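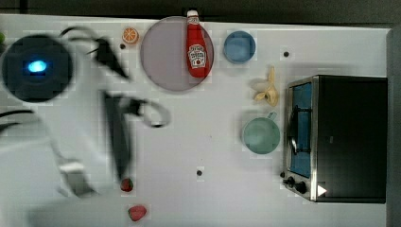 So the arm froze again, and this time I finally know why. It took me most of April and a bunch of bad guesses to get there.

Quick recap if you're new! I've been teaching a robot arm to tidy up a kitchen table (strawberries, a banana peel, a ketchup bottle, a cup, all that breakfast stuff). Every so often it would dip toward a strawberry, stop dead and throw error 2040. The manual for Trirkix, the control software I use, calls that one "joint torque limit," so naturally I blamed the gripper. Then I blamed the strawberries. Then I lowered the speed, which made every run painfully slow and fixed nothing.

Wiebke Harms was the one who told me to quit staring at the fingers and look at the cables. There's a loop of cable by the gripper, and on a long reach to the near side of the table my wrist joint was turning far enough to pull it tight. The arm felt the tug, figured it had hit something and shut itself down. Good arm!

I'd bumped that torque limit up from 12 to 13 the week before, just to make the error go away. Please don't do that. Gráinne Doherty gave me an earful about it, and she was right (my hands are in there all the time, moving cups). It's back at 12 now.

The cable has more slack and a new clip, and I've capped how far the wrist can turn. Next I want to try the oven door, with one hand on the stop button.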